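Masking the bench before you run plane fitting

Part 3 of the Tadisa perception setup. Parts 1 and 2 cover hand-eye calibration and the message bridge.

If your plane fit is jumping about between runs, the usual culprit is the bench. Bare aluminium extrusion gives you bright streaks, and the grooves give you depth values that belong to the bottom of the slot and not to the top face. The fitter then settles somewhere between the two. The fix is to mask first and fit second, and you can do all of it in the config file.

What you need

Tadisa installed and talking to the wrist camera
A saved hand-eye calibration
The arm parked at its look pose, with the fixture tray in view

Step 1. Grab a still

Park the arm and run tadisa grab --pose look. It writes one colour image and one depth image to the session folder. Open them side by side and check that the whole tray is in both. If part of the tray is missing, move the look pose back a little and grab again.

Step 2. Mask the gripper

The gripper sits in the same place in every wrist image, so a fixed mask will do. Run tadisa mask --static and draw round the linkage plates and the finger. Go a few pixels outside the edge. The bolt heads are shiny and the glare spreads past them.

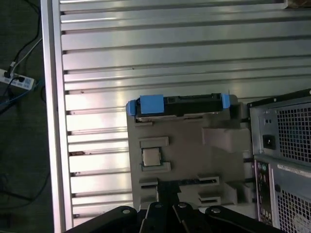 Saodah Pattinasarany

With a view like this one, draw the gripper mask right up to the tip of the finger, where it reaches in between the tray slots. Stop too short and the tip turns up later as a small obstacle that follows the arm everywhere.

Step 3. Set the work region

Anything off the bench should go. Draw a polygon that keeps the tray and a margin of metal, and leaves out the floor, the cables and the computer tower. The tower needs its own collision box in the planner, so don't rely on the perception side to keep the arm away from it. Add it under static_objects in the scene file.

Step 4. Deal with the grooves

Set groove_axis to match the way the slots run in the image. Ours run left to right, so it is x. Then set:

glare_cutoff: 665
groove_filter: on
min_inliers: 781

The cutoff is on the raw sensor scale. If yours is an 8-bit camera, leave it out and use the auto setting.

Step 5. Fit the tray, then the parts

Run tadisa fit --target tray. The matt grey plastic is much easier to fit than the metal, so use the tray as the reference and place everything else from it. The drive and the CPU are stored as offsets in the tray file. Check the CPU by eye in the overlay, as the heat spreader can lose depth when it catches the light. If it does, set use_colour_edges to true for that part only.

Step 6. Check it repeats

Run the fit 9 times without moving anything. The tray origin should stay put to within your tolerance. If the result flips by 90 degrees now and then, the fitter has mixed up the long and short sides. Set symmetry: none in the tray file and run it again.

Save the config under a new name before going on to Part 4, which uses the same masks for grasp planning.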